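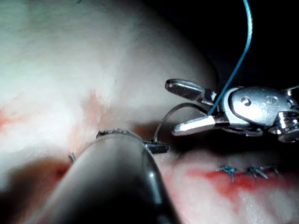
How long should I leave the thread tail when I start a row of stitches? Leave a tail as long as your palm is wide, and trim it once the knot is down.

Search this site
Enter keywords

I practice curved-needle suturing most evenings, and the part I kept botching was the pass from one side to the other. My routine now:

Hold the needle a bit back from the middle of the curve. Go in square to the surface, then roll your wrist -- don't push. Let go only after the other jaws have a good grip. Pull the thread through slowly and keep the slack out of your way.

I did 100 passes on a Clostent pad before I tried a knot!

We use cookies to improve your visit. Accept / Manage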